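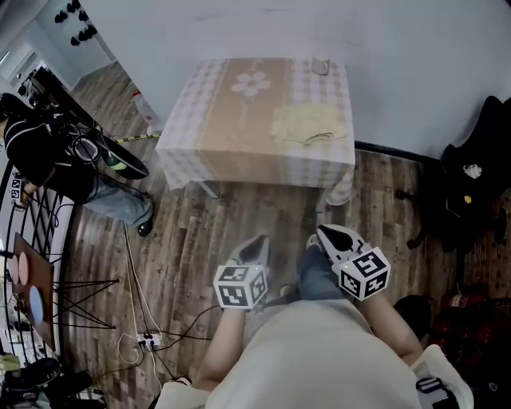
Gripper station upkeep — Vumara bench, June

Last updated: Saturday
Reading time: 1 min

Quick page on how we keep the hand-held pair going. Only the one photo up so far, notes under it. Kaede Nagano has the bench mornings, Haruna Honda after that.

The pair at the table
Both hand-helds out, one in each hand, marker cubes on. Checkered cloth on the table, folded yellow cloth and a string on top. Green light showing on the side of the right-hand cube.

Marker cubes
Wipe with a dry cloth only. Alcohol takes the black off the squares, we lost a set that way. If a face is scratched swap the whole cube, dont patch it. Spares in the Clusar box, 6 left.

Jaws
Open and close 50 times before the first run. If one side drags — back off the pivot screw a quarter turn, try again. Pads get changed every 180 runs. Left one is at 3,964 cycles total, still on its first spring.

Cables and power
White strip on the floor feeds the bench. Keep the leads flat and out from under the chair wheels. Check the plugs are pushed all the way in before you blame the gripper (Haruna, two evenings).

Still to do
New pivot screws from Skandthorpe, orderd. Re-run the calibration after they go in, both hands. Log it in the Ikeda binder under the side you worked on.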